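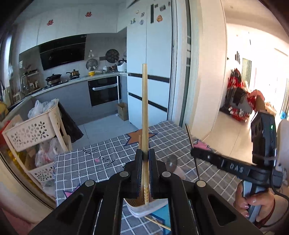 *Reading time: 7 minutes*

# Mahuika at Forenmont: presale codes rejected as "already used"

**Opened:** 22/01/2018
**Opened by:** Ngaio Doolan, box office
**System:** Vamico ticketing, hosted checkout
**Status:** Resolved, one item still open (see the end)
**Priority:** High, presale live

## What was reported

The fan club presale for the April show opened at 10 this morning. Within a few minutes we started getting emails and calls from people who said their presale code did not work. The message they see is:

> This code has already been used.

They all say they have not bought anything. I looked up several of them by email address and they are right, there is no order under their names. The codes are one per person and good for up to 2 tickets each. Zomwood (the promoter) sent out almost 3,000 codes last week. The room holds 1,048 for this show, floor and balcony together, so we always knew a lot of codes would go unused. People with a working code should still be able to get in and look at what is left.

The general sale is later this week, so whatever this is has to be fixed before then or we will have the fan club and the public mad at us at once.

## Log

**10:12** First emails. Assumed typos. The codes have both the letter O and the number zero in them, and we had trouble with that on the last Zomwood show. Asked the first few people to copy and paste the code straight from the email. Same error.

**10:20** Tried a spare code from our own test list, desktop browser, not logged in. Code accepted, tickets in cart, got as far as the payment page. Backed out without paying.

**10:23** Tried the same spare code again. "This code has already been used." So I can make it happen, which helps.

**10:25** Checked the code in the Vamico admin. It shows as Redeemed with no order number next to it. A code that has gone through properly shows Redeemed and an order number. Exported the full list so I could sort on the blank order column. There are a lot of them.

**10:31** Called Zomwood to let them know. They asked if we could pause the presale. I said I would rather not unless we have to. Sales are going through for people who pay on the first try, and if we pause, everyone in the waiting room loses their place. They agreed to leave it running for now and put a note on the band's page saying we know about it.

**10:34** Opened a ticket with Vamico support, marked urgent. Attached the export and the steps to repeat it.

**10:40** Second test. New spare code, tickets in cart, then did nothing and let the cart timer run out. The tickets went back on the seat map as they should. The code did not come back. It still shows as Redeemed.

**10:52** Third test. New spare code, tickets in cart, removed the tickets using the Remove button, then closed the tab. Code came back as Available right away. I did this one again to be sure and got the same result.

So removing the tickets by hand releases the code. Letting the timer run out, or leaving from the payment page, does not.

**11:05** First reply from Vamico. They asked me to clear my cache and try a different browser. I wrote back that this is happening to customers on all kinds of phones and computers and that the code status in the admin is wrong, so it can't be my browser. Did the test in another browser anyway so they would have the answer. Same result.

**11:18** More emails. Some new details in these:

- Several people had a card declined, went back to fix it, and lost the code.
- A few got bumped from the page when their phone locked.
- One picked balcony by mistake, hit the back button to change to floor, and got the error.
- One says he never got past the code page at all. I have not been able to repeat that.

The first three all fit with what I saw. The last one I am keeping separate for now.

**11:30** Looked at what is different from the show before this one, where presale codes worked fine. Same ticket types, same fees, same waiting room. The one change I can find is on the offer setup page. There is a setting for when a code counts as used, and it has two choices: "On add to cart" and "On order complete." The last show was set to order complete. This one is set to add to cart.

I built this event by copying the fall one, so I would have expected the setting to carry over. Checked the change history on the offer and there is no record of anyone changing it. My guess is the copy tool drops that field and falls back to the default. I asked Vamico to confirm.

**11:36** Did not change the setting yet. I don't know what happens to carts that are open at the moment it is switched and I don't want to sell a code twice. Asked Vamico that too.

**11:55** Call back from Vamico, a different person this time and more useful. What they told me:

1. The copy tool does not carry that field. They knew about it. It is going to be fixed in a later release, no date.
2. "On add to cart" is the default on all new and copied offers.
3. With that setting, the code is supposed to be released when the cart ends for any reason. The release on timeout is not working. They did not know about that and have logged it on their side.
4. Switching the setting while the sale is live is safe. Open carts keep the old rule until they end, new carts get the new rule.

**12:02** Switched the offer to "On order complete" and saved.

**12:04** Tested with a new spare code. Tickets in cart, went to payment, left. Used the same code again and it was accepted. Let the cart time out. Used it a third time, accepted. Placed a real order on the box office card, code went to Redeemed with an order number. Tried it once more and it was turned down as it should be. Refunded the order.

**12:10** The fix only helps codes from here on. Everything that got stuck this morning is still stuck. There is a Reset button on each code in the admin, but it does one at a time, and you have to confirm each one. Asked Vamico if they can do a bulk reset from their end if I send the list.

**12:15** They can. They want the list as a plain file with only the codes in it, no names or emails.

**12:28** Made the list. Took the export, kept only codes marked Redeemed with a blank order number, then checked that against the order report so I would not free up a code that had been used. Found a handful where the order was in progress when I ran the first export and has since gone through. Took those off. Ran a fresh export and did it all over to be safe.

**12:35** Sent the list to Vamico.

**12:38** Talked to Zomwood about the people who lost out. By now the front of the floor is gone and some of these fans had those tickets in their carts when their card was declined. They agreed to release 100 floor tickets from the promoter hold and keep them for the affected codes only. I set those up as a separate ticket type, hidden unless the code is on the list.

**13:10** Vamico says bulk reset is done. Spot checked from the top, middle and bottom of the list. All show as Available.

**13:15** Sent an email to everyone on the affected list. Text below in case we need it again.

> Your presale code for Mahuika at Forenmont was marked as used by mistake this morning. It has been reset and will work now. Please use the same link and the same code. If your payment does not go through the first time, you can go back and try again without losing the code. We are sorry for the trouble.

**13:22** Orders coming in on the reset codes. No new "already used" emails since the reset, other than one person who had in fact bought her tickets and wanted to buy more. Explained the limit.

**14:00** Called the customer who said he never got past the code page. He had forwarded his email to a friend, and the friend put tickets in a cart with it. So that one is the same problem after all. His code was on the reset list. He has not decided if he is still speaking to the friend.

**15:30** Quiet. Took the note off our page and asked Zomwood to take theirs down.

## Cause

The offer was copied from an earlier event. The copy tool did not keep the setting for when a code counts as used, and the default marks it used as soon as tickets go in the cart. A separate fault at Vamico kept codes from being released when a cart timed out or was left at payment.

## Fix

- Offer changed to "On order complete."
- Stuck codes reset in bulk by Vamico.
- Promoter hold tickets opened to affected codes.

## For the next presale

Check the code setting by hand on every copied event. I added a line for it on the build sheet, under fees. Also run one spare code through a full timeout before the sale opens, not only a completed order. Our test last Friday was a straight purchase and it passed.

Ask Zomwood to leave the letter O and zero out of the codes.

## Still open

Vamico has not given a date for the timeout release fault. Their ticket is tied to this one. I also want to know if the other events we copied this month have the same setting. I have looked at the ones with presales and changed two. The rest don't use codes yet.

— N. Doolan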